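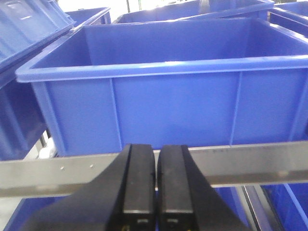
Blue bin, empty, above the metal shelf rail.

Facilities > Checklists > Stockroom walk-through

Search this site Enter keywords Go

November, by Tia Bickerstaff

I do this walk-through at 7:30 a.m., before the phones start, and I've typed up my comments this time so Wahyudi Nair doesn't have to read my handwriting again (sorry, Wahyudi!).

1. Exit route clear, front to back — OK
Much better than last month. There was one flattened carton by the door and I took it out myself.

2. Exit sign lit, emergency light test — FIX
Sign is fine. The emergency light over the packing table came on when I held the button, then faded out after 14 seconds. I'm pretty sure it's the battery. Kamarul Mandagi has the order form.

3. Fire extinguisher — OK
Needle in the green, pin in, tag initialed. Please stop hanging aprons on it!

4. Shelving — OK, with a note
Nothing wobbled when I pushed. The load label on bay 74 has peeled so badly I could only read the 200, so I'd like a new one printed before the Menon order gets put away there.

5. Bins and totes — OK
Check rims and corners for cracks, heavy stuff goes down low. I pulled one cracked tote and wrote DO NOT USE on it in marker.

6. Step stool and ladder — FIX
Stool is good. The ladder is missing one rubber foot and I've tagged it out. Consolacion Lumbao thinks the foot may be under the Zadgate pallets, but I'm not moving those by myself.

7. Chemicals and spill kit — OK
Lids tight, labels facing out, data sheets in the binder. Forty absorbent pads in the kit, same as the card says.

8. Floor — RECHECK
There's a damp patch near the sink again. I dried it and it was back by 10:15. Wahyudi Tambunan is going to look at the trap, and I put the yellow cone out.

9. First aid box — FIX
Low on the small bandages (again), and the eyewash is getting close to its date. Both are on the Fudix list.

Rechecking 2, 6 and 8 once the parts are in. If you fix something before then, initial it on the clipboard sheet too — I check that one first.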